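Vumley Support > My tickets > Ticket 2644
Subject: Rollix tabletop, hazy patch that comes and goes
Product: Rollix table, pale wood top
Status: Closed by customer

FIRST MESSAGE

Hi there! I bought one of your Rollix tables in the light finish and I love it, so please don't read this as an angry message. I do have a problem with the top though, and I've been going back and forth with it long enough that I figured I should write in.

There's a hazy patch on the side nearest the window. It's a dull, slightly milky area, maybe as big as a dinner plate, and it shows up mostly in the late afternoon when the sun gets low. In the morning I can hardly find it. I've wiped it with a damp cloth, a dry cloth, a damp cloth with a drop of dish soap, and (sorry) a bit of glass cleaner before I read the care sheet. Each time it seems to go away and then by dinner it's back.

No hot pans have been on it that I know of. We use cork mats for plates. My daughter does her homework there and there was an incident with a glue stick in July, but that was at the other end and it came right off.

The order number is 808 if you need it. Is this the finish failing? I'd rather not sand anything unless you tell me to.

REPLY FROM VUMLEY SUPPORT

Thanks for the details. Before we look at the finish, we'd like to rule out residue. Please tell us what you normally clean the table with, whether you've used any polish, spray or wax, and whether the patch feels any different from the rest of the top when you run a dry fingertip over it. Please don't sand, and please stop using the glass cleaner for now.

MY REPLY

OK, glass cleaner is back under the sink.

Normally it gets whatever is on the kitchen sponge. As for polish, yes, I'm afraid so. I had half a bottle of Nisari wood polish left over from our old dining set and I used it on this table when it was new, and then again whenever it looked thirsty. I didn't do it on any kind of schedule. I'd say I was generous with it.

Fingertip test: the patch does feel different! It's a tiny bit draggy, like it wants to hold on to my finger. The far end of the table is slick. I had my husband try it with his eyes closed and he stopped in the same place I did.

REPLY FROM VUMLEY SUPPORT

That sounds like polish build-up. The top is already sealed, so the polish has nowhere to go and sits on the surface, where it picks up soap and skin oils. Please try the following on a small area first:

1. Clear the table completely and dust it with a dry microfiber cloth.
2. Mix a teaspoon of mild dish soap into a quart of lukewarm water.
3. Wring the cloth out well and wipe with the grain, one section at a time.
4. Wipe again with plain water, then dry right away with a clean towel.
5. Wait overnight and check the patch at the time of day when you usually see it.

If it's better but still there, repeat once. If there's no change, let us know and we'll talk about the next step.

MY NOTES, FIRST TRY

I did all this after breakfast. Clearing the table took longer than cleaning it, which says a lot about how we live. I found two library cards and the warranty booklet for the Cattaneo coffee grinder I'd been looking for all spring.

The cloth came up gray-yellow on the window side and barely dirty on the other side, so I think you're right about the polish. Wiping with the grain took some getting used to, because I'm a circles person. I always have been, and so was my mother.

Checked it the next day at 4:30. Smaller, fainter, still there. It had shrunk to a sort of smear and the drag was mostly gone except for one bit toward the middle.

MY NOTES, SECOND TRY

Same thing again, except this time I changed the water halfway through (should have done that the first time, it was pretty murky by the end) and used a fresh cloth for the rinse. I also dried it with a flat-weave towel instead of the fluffy one, which had been leaving lint all over the place.
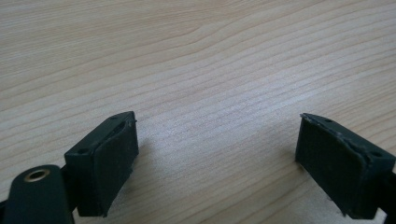
Bare tabletop, pale straight grain with a faint sheen where the light falls on it.

I can't find the haze at all now, and I've looked from every chair. What I had been calling a smudge toward one side is just the grain, I think. It curves in long arcs over there and the lines are a bit stronger, and then it gets paler and tighter as you go across. I must have looked at this table every day and never noticed that! With the polish on it I only ever saw the patch.

Two questions while I have you. First, can I put anything on it to protect it, or is it really just soap and water forever? Second, is the drag test a good way to tell if it's building up again? I've gotten kind of attached to it.

REPLY FROM VUMLEY SUPPORT

Great news, and thank you for the photo. Soap and water is all we recommend for this top. Please keep polish, wax and anything with silicone in it away from it. Felt pads under anything heavy or rough on the bottom are a good idea. And yes, the fingertip check works fine. If it starts to feel tacky, go through the same steps again.

If the haze comes back without any polish being used, reopen this ticket and we'll look at the finish itself.

MY REPLY, CLOSING THE TICKET

Will do, and thank you for being so patient with the glass cleaner business.

It's held up fine so far. I check it in the afternoon when I walk past, and the light comes straight across with nothing in it. The Nisari bottle went to my sister, who has an old oiled sideboard that can use it. I've got a small spray bottle of the soap mix by the sink now with a label on it, so the kids don't grab the kitchen sponge, and I bought a pack of felt pads for the fruit bowl and the lamp. One thing for your care sheet: the line about polish is on the back, under the part about tightening the legs, and I never turned it over. I'd move it to the front.

You can close this one.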